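Swap corner at Clastwood hall wants your odds and ends

September 2018

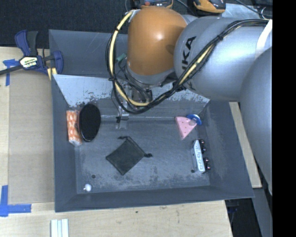 Bring what you can spare

The swap corner at Clastwood hall opens again in October, and Humaira Durrani, who has looked after it for 2 years now, would dearly like to hear from anyone with a cupboard that has got out of hand (which must be nearly all of us!). A big dark grey bin will be kept for small household things, and you are welcome to drop in whatever you have finished with and take home whatever catches your eye.

Last season 352 items found new homes this way, from egg cups to bicycle bells, and Humaira is hoping for 840 by the spring. It sounds a great many, but she has seen what comes out of the lofts on Grallulgate once people get going.

Please spread things out over the floor of the bin when you leave them. Last winter everything was piled up in one heap, and poor Hammad Butt spent a whole tea break digging for a tape measure he had put in by mistake. The bin has had plenty of use over the years and is scuffed and chipped in places, so nobody need worry about giving it another knock.

Clothes and books still go to Adhiambo Owino at the Tandent reading room, where there are proper shelves for them, and anything with a plug should be kept back until the repair evening. Larger pieces can be written on a card and pinned up by the door.

The hall is open until 6 in the evening, and there will be tea and some of Lilla Balogh's plum cake for as long as it lasts.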